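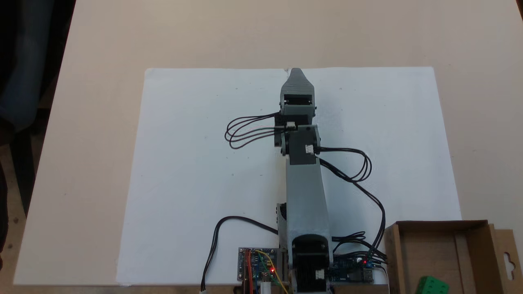

What Sullness does

Sullness tests small robot arms on ordinary chores and publishes the results. We started with one question: can a machine that fits on a table do household or shop-floor work yet? Our answer at present is that it can do parts of some jobs, under supervision, at a fraction of the speed of a person.

We do not build arms for sale. Our work is paid for by firms that want to know what a low-cost arm can do before they buy one. Bosetti, which packs spare parts for kitchen equipment, was the first. Fikre, a linen service, came next.

How we test

Most of our bench work uses light desktop arms with two-jaw grippers, hobby-grade servos and exposed wiring. A plain white sheet marks the work area, and toy blocks stand in for small parts during setup. Each chore is split into single actions - reach, grip, lift, place, release - and each action is scored separately. A chore is run 600 times before we report on it. A run that needs a human hand is logged as a failure, even if the arm finishes the job afterward.

Test scripts and logs are kept in Sadex, our in-house software. Clients receive the full log, including failed runs.

Where things stand

Rigid parts of a known shape, placed one at a time into an open box, are within reach of the arms we use. Mixed parts in a deep bin are not. Cloth remains difficult: of the 9 laundry tasks on the Fikre list, 2 met the client's standard, and both involved flat hand towels. Wiping a table works until something is left on it. Dishes have not been attempted with wet hardware.

Cable routing accounts for many of our stoppages. Wrist cables need enough slack for full extension, and that slack catches on things when the arm folds back.

Working with us

A standard study covers one chore and takes 20 working days. Send a short account of the task, the heaviest item involved and the space available. The next intake opens in October.

Last updated: 29/09/2024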